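Bokholm Allotment and Growing Society
Minutes of the water supply meeting, February

5 min read

The meeting opened at 7 pm in the upper room. The chair took the previous minutes as read. One correction was made: under item 4, "inlet valve" should read "isolation valve". With that change the minutes were approved.

1. Matters arising

The broken standpipe on the lower path has been capped at the tee. It will stay capped until the route of the new main is settled under item 3. The key to the meter chamber has been copied and the spare is held by the site secretary.

The letter to Acheampong, who own the field to the north, went out after the last meeting. A reply was received giving consent for a trench along the inside of the boundary hedge, on condition that the trench is backfilled the same day it is opened and that no spoil is left on the field side. The secretary was asked to acknowledge this in writing and to keep the reply with the lease.

2. Leakage

The night test was repeated with all taps closed and the tank inlets tied up. The meter advanced by 497 litres between the evening and morning readings. The earlier test had been spoiled by a float valve left open on the middle path and its result has been withdrawn.

The upper branch was then isolated and the test run again on the following night. The meter did not move. The loss is therefore taken to be on the upper branch, between the isolation valve and the last dip tank. The pipe there is old galvanised steel with threaded joints, laid shallow, and has been repaired with clamps in at least two places. The site secretary reported soft ground beside the second tank but did not consider this conclusive, as the tank itself overflows when the float sticks.

It was agreed that further patching of the upper branch should stop. The branch will remain isolated until replacement, and the plots concerned will draw from the middle path. A notice is to go on the gate.

3. Replacement of the main

Two quotations had been circulated. Produra quoted for 32 mm blue polyethylene pipe in a continuous run, with compression fittings at each tank and a drain-down point at the low end. Modedau quoted for the same pipe in shorter lengths with electrofusion couplers. Both allow for a trench depth of 750 mm and for reinstatement of the grass paths. Neither allows for removal of the old steel pipe, which would be left in the ground and cut back at the ends.

The technical officer preferred the continuous run. There would be fewer buried joints, and the compression fittings at the tanks could be reached and remade by members with ordinary tools. The objection was raised that compression fittings had worked loose on the lower path after the hard winter. The technical officer attributed this to pipe ends cut out of square and fitted without liners, and undertook to inspect every joint before backfilling.
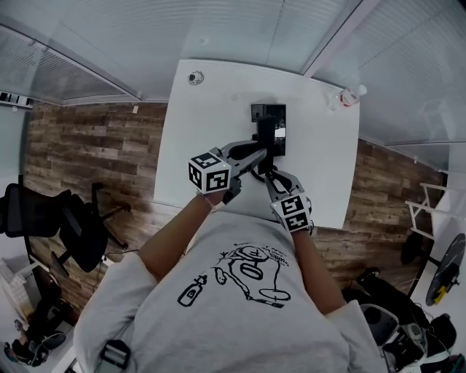
Acheampong asked by letter that the drain-down point should not discharge towards the field, where the ground already lies wet until late spring. The meeting accepted the point. The low end will be moved to the car park side and will discharge to the existing soakaway. Produra are to be asked whether this alters their price. The extra pipe is not expected to be long, but the fall along that side has not been measured and the technical officer will take levels before the order is placed.

There was discussion of whether to lay a second pipe in the same trench for a future rainwater supply. The case for doing so was that the trench is the greater part of the cost. Against it, no storage has been designed and a second unmarked pipe carries a risk of cross-connection with the mains supply. It was agreed that a second pipe would not be laid. Marker tape will be placed above the new main for its full length.

Resolved: to accept the Produra quotation, subject to confirmation of price with the revised discharge point. Carried, with one abstention.

4. Dip tanks

Of the 33 tanks on site, 7 have corroded through at the base and cannot be repaired. These will be taken out when the trench is open. The remaining tanks are to be fitted with new float valves and with an air gap above the overflow level, to meet the backflow requirement. The present arrangement on the middle path, where the inlet sits below the water line, does not meet it.

A proposal to replace the worst tanks with plastic ones of the same capacity was deferred until the cost of the main is known. Plot holders using a tank due for removal will be told which tank to use instead.

The use of hosepipes was raised again. The rule stands as before: hoses may be used to fill water butts, must be held or attended while running, and may not be left connected to a standpipe overnight. The wording on the notice board is out of date and will be replaced.

5. Metering and charges

The water account was presented. The charge for the last period was higher than budgeted, and the leak is considered to explain the greater part of the difference. An application for a leakage allowance may be made once the repair is complete and two further readings are available. The secretary will obtain the form.

It was suggested that each path should have its own sub-meter. The technical officer advised that sub-meters would locate a future leak quickly but would need reading at regular intervals to be of any use. Boundary boxes large enough to accept a meter will be installed at the head of each branch. The meters themselves will be considered next year.

6. Programme

The supply will be turned on as usual at the end of March if the new main is ready. If it is not, the lower and middle paths will be turned on from the old pipework and the upper path will wait. The new pipe is to be pressure tested, flushed and disinfected before any tap is opened for use.

7. Any other business

The padlock on the pump shed is stiff and is to be replaced with one on the gate key.

The bonfire rules were raised but held over for lack of time.

The meeting closed at 8.50 pm.

Actions

Secretary: acknowledge the letter on the trench; obtain the allowance form; new notice on hoses.
Technical officer: levels on the car park side; revised price from Produra; list of tanks for removal.
Site secretary: gate notice for the upper path; padlock.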